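Demonstrationsdaten (Robotik)

Demonstrationsdaten sind Aufzeichnungen, in denen ein Roboter eine Aufgabe unter menschlicher Führung ausführt und die anschließend einem lernenden System als Beispiele dienen. Das Verfahren, aus solchen Beispielen eine Steuerung abzuleiten, heißt Imitationslernen. Sein großer Reiz: Eine Bewegung, die sich kaum in Formeln fassen lässt, kann man einfach vormachen – und zwar so oft, bis das System die Regelmäßigkeit darin findet.

Aufbau einer Episode

Die kleinste Einheit eines Datensatzes ist die Episode. Sie beginnt mit einer Ausgangslage der Gegenstände und endet, wenn die Aufgabe erfüllt oder abgebrochen ist. Gespeichert werden gewöhnlich Kamerabilder, Gelenkstellungen, die Befehle an Arme und Hände sowie eine kurze Aufgabenbeschreibung in Worten. Alle Ströme tragen gemeinsame Zeitstempel. Schon ein kleiner Versatz zwischen Bild und Befehl kann dazu führen, dass das gelernte Modell zu früh oder zu spät zugreift.

Häufig wird aus mehreren Blickwinkeln aufgenommen. Eine Kamera am Kopf überblickt die Arbeitsfläche, eine weitere am Handgelenk zeigt die Finger aus nächster Nähe, was gerade in den letzten Zentimetern vor dem Kontakt wertvoll ist.

Das Stapeln von Würfeln

Zu den beliebtesten Übungsaufgaben gehört das Stapeln farbiger Würfel. Es wirkt kinderleicht und enthält doch erstaunlich viel: Greifen, Ausrichten, Absetzen, Loslassen und die richtige Reihenfolge. Bei zweiarmigen Robotern kommt die Frage hinzu, welche Hand welchen Würfel übernimmt und wo die andere derweil wartet.

Der Datensatz Hevurum, zusammengestellt unter der Leitung von Montserrat Miranda im Labor Pletthorpe, umfasst 2.427 Episoden mit 3 Würfeln in Rot, Gelb und Grün. Davon sind 373 als Fehlversuche gekennzeichnet und bewusst im Bestand geblieben. Eine wunderbare Entscheidung, denn an einem verrutschten Würfel lässt sich auch das Korrigieren studieren!
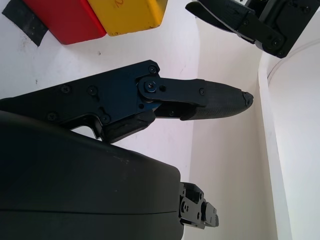
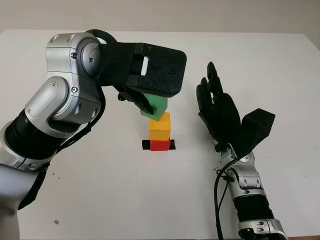
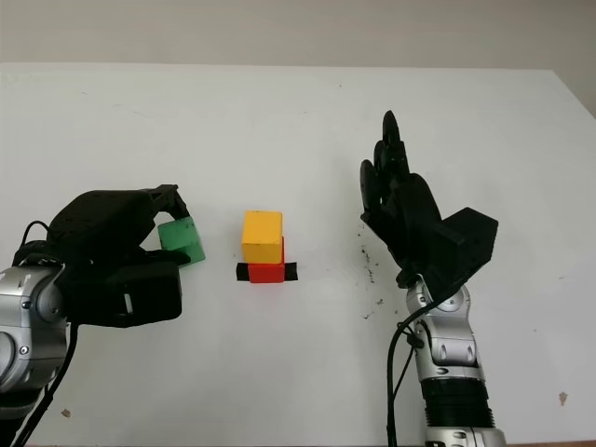
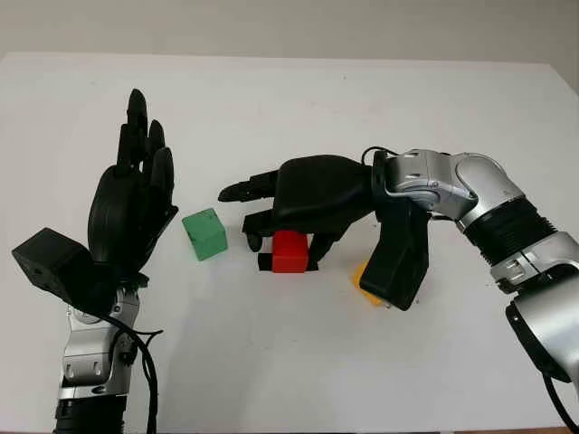 Rote, gelbe und grüne Bausteine auf weißer Fläche, Aufgabe »Stapeln«. Das erste Bild stammt von einer Kamera am Handgelenk, die übrigen drei zeigen beide Arme von oben. Im zweiten und dritten Bild liegt Gelb auf Rot, und der grüne Würfel ist gegriffen.

Vielfalt und Auswahl

Ein Datensatz gewinnt durch Abwechslung. Startpositionen, Drehung der Gegenstände und Tempo der Bewegung sollten von Episode zu Episode variieren, sonst lernt das Modell eine einzige Bahn auswendig. Zugleich darf die Vorführung nicht beliebig werden: Wechseln die Bedienenden ständig die Strategie, sieht das System in ähnlichen Lagen widersprüchliche Handlungen.

In Hevurum wurden dafür 9 Startanordnungen festgelegt, innerhalb derer die Würfel frei verschoben und gedreht werden durften. Zur Durchsicht dient das Programm Jerkirel, das alle Kamerabilder einer Episode nebeneinander abspielt und Pausen in der Bewegung markiert. Lange Pausen am Anfang werden meist gekürzt, kurzes Zögern vor dem Absetzen bleibt erhalten.

Siehe auch

Imitationslernen
Teleoperation
Zweiarmige Manipulation
Jasińska-Protokoll (Benennung von Episoden)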